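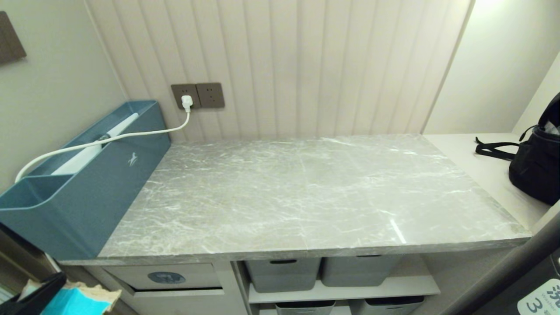 みなさん、こんばんは。巡礼路歩きMLのFosellです(ハンドルのままで失礼します)。

2023年10月9日の投稿にこうありました。

> 来年の5月に、峠の修道院まで歩こうと思っています。
> 聖堂の中は自由に見られますか? 宿坊は予約なしでも
> 大丈夫でしょうか。あと、ろうそくは持参ですか?
> 地図だとふもとから一本道に見えるのですが……。

わあ、あそこに行かれるんですね! 私は2回歩いたので、覚えているかぎり書いてみます。

1. 聖堂のこと
拝観は朝の祈りが終わってからです。鐘が鳴ってもすぐには開かなくて、私は門の前でパンをかじって待っていました。聖人の墓は祭壇の左手、低い階段を下りた小さな礼拝堂にあります。頭をぶつけないように(私は帰りにぶつけました)。ろうそくは入口で買えて、1本300円くらいの感覚です。お釣りは出ないので小銭をどうぞ。 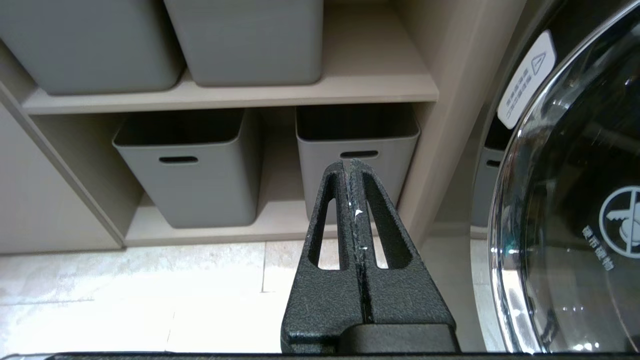

2. 宿坊のこと
5月は聖人の祝日があるので、予約なしはちょっと怖いです。前の年に飛び込みで行った方が、結局Jarkumの宿まで下りたと話していました。電話よりはがきのほうが返事が早い、という不思議なところです。夕食は豆のスープと黒パン。おかわりできます! 消灯が早いので、本を読む方は小さな灯りがあると助かりますよ。
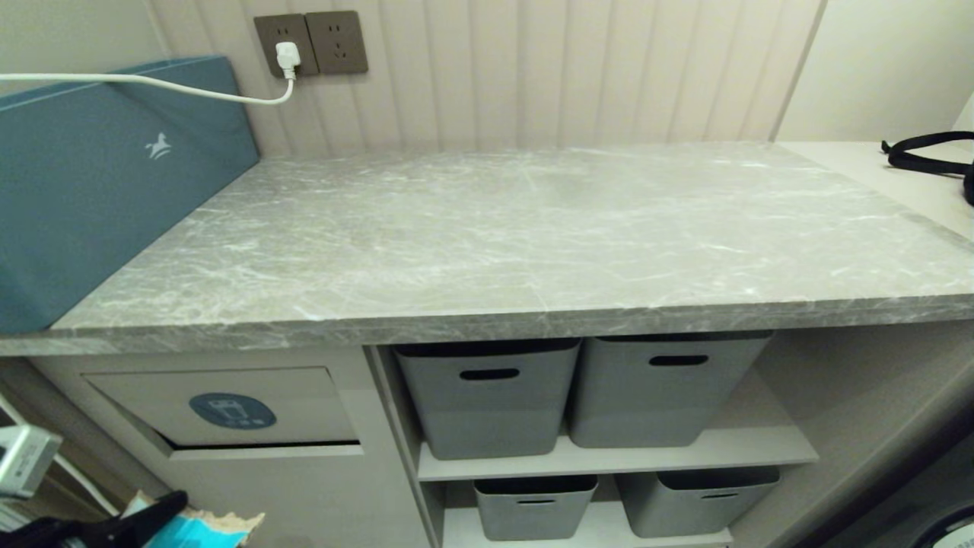 3. 道のこと
一本道に見えますが、Bayramの泉の先で二股になります。右は新しい林道で、楽だけれど祠をぜんぶ飛ばしてしまうので、私は左の古い道が好きです。石に彫った十字をたどっていけば迷いません。ただ雨のあとは滑ります、ほんとに。

それと、巡礼手帳のスタンプは聖堂ではなく、隣の売店Clandusで押してもらいます。昼休みは閉まるので、私は1回目に押しそこねて、悔しくてもう一度行ったようなものです。売店の奥に古い奉納札が4000枚以上しまってあって、頼むと少し見せてくれました。字がかすれているのに、旅の無事を願う言葉だけは読めたりして、じんときました。

祝日の行列に加わりたい方は、前の晩の祈りから出るのがおすすめです。歌詞の紙は配られますが暗くて読めないので、まわりに合わせて口ずさむ感じで。

古い道の手描き地図が手元にあるので、ほしい方は個別にメールください。スキャンして送ります。

Fosell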